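9/10/19 — notas para la charla, versión larga (recortar si me dan solo el turno corto)

**Arranque**

Hola, buenas. Esperar a que la gente se siente. No empezar con el chiste del ascensor espacial, que en Gillport no se rio ni el técnico de sonido.

Vengo a hablar de basura. De basura que da vueltas por encima de nuestras cabezas, y de quién la va a bajar y quién lo paga. Preguntar a mano alzada quién ha visto pasar un satélite a simple vista. Siempre levanta la mano más gente de la que espero, ¡y me encanta!

**El caso Morsy**

Morsy es el satélite con el que me he peleado yo estos años. Pequeñito, órbita baja, 495 kilómetros de altura. A esa altura todavía queda un pelín de atmósfera que te va frenando, así que el bicho acaba cayendo solo, pero con una calma... Depende muchísimo de la actividad solar: con el Sol tranquilo la atmósfera se encoge y el satélite se queda ahí arriba más tiempo del que tú le prometiste a la agencia.

(Aquí dibujar en la pizarra la curva de altura. Ojo, el rotulador rojo no pinta.)

En el catálogo que manejamos en el proyecto tenemos 3,249 objetos que en algún momento cruzan la altura de Morsy. Dejar el número en pantalla y callarme un poco. La mayoría no maniobra: son etapas viejas, tapas, trozos de trozos. Si uno de esos viene hacia ti, el que se aparta eres tú, y eso si te queda combustible.

**Lo que hicimos: la vela**

Pitov es la vela de frenado. Va plegada dentro de una caja, se despliega al final de la misión y multiplica la superficie que choca con el poco aire que hay. Frenas antes, caes antes. La idea es vieja, yo no me cuelgo ninguna medalla, lo nuestro es el plegado y el mecanismo de suelta.

- Ensayos de despliegue en tierra: 200
- Fallos: 2, los dos con la misma bisagra

Contar bien lo de la bisagra, que es lo que más preguntan luego. Se quedaba a medio abrir y la lámina se enganchaba en la esquina. Cambiamos el muelle y seguimos. No entrar en lo del lubricante salvo que alguien insista, porque me voy por las ramas y pierdo cinco minutos. 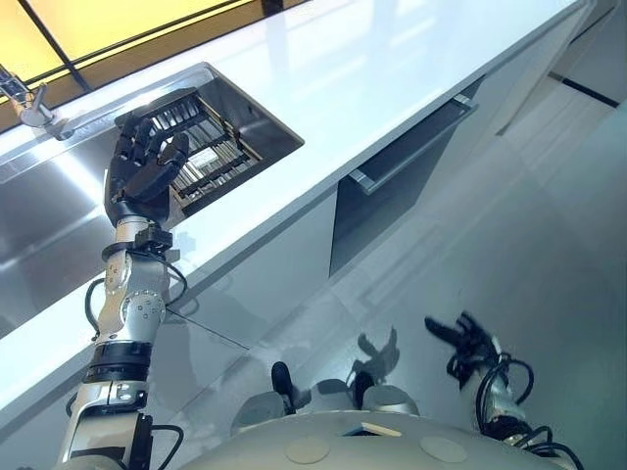
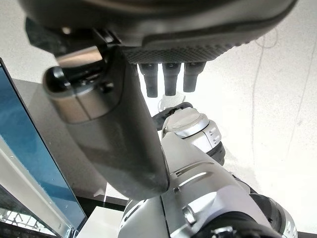
*Mano robótica sobre el fregadero; cabezal de microscopio con tres objetivos.*

**El dinero (la parte incómoda)**

Una vela pesa poco, pero pesa. Y cada gramo que metes para morir bien es un gramo que quitas de instrumento. Cuando hablas con los de la carga útil te miran como si les pidieras un riñón. Yo entiendo a los dos lados, eh, que antes estuve en el otro.

Mi propuesta: que el desorbitado entre en el presupuesto desde el primer papel, igual que entra el lanzamiento. En Wuluver lo dejamos para el final y lo pagamos carísimo: rediseño de la estructura, otra campaña de vibración y el lanzamiento movido a enero. Decir esto sin sonar a bronca.

Si veo caras de sueño, saltar directamente a las preguntas.

**Preguntas que van a caer seguro**

¿Y si la vela se abre antes de tiempo? Pues te quedas sin misión. Por eso hay dos órdenes de disparo separadas y un temporizador.

¿No sería mejor ir a recogerlos? Para los grandes sí, me parece estupendo. Para uno como Morsy la nave que va a buscarlo cuesta mucho más que él.

¿Cae algo al suelo? De un satélite así esperamos que se queme todo. Con etapas grandes de cohete la respuesta cambia, y ahí prefiero mandarles a la bibliografía.

**Cierre**

Dar las gracias, dejar puesta la diapositiva del contacto y acordarme de recoger la maqueta de la vela, que la última vez se quedó en el atril. Llevar adaptador.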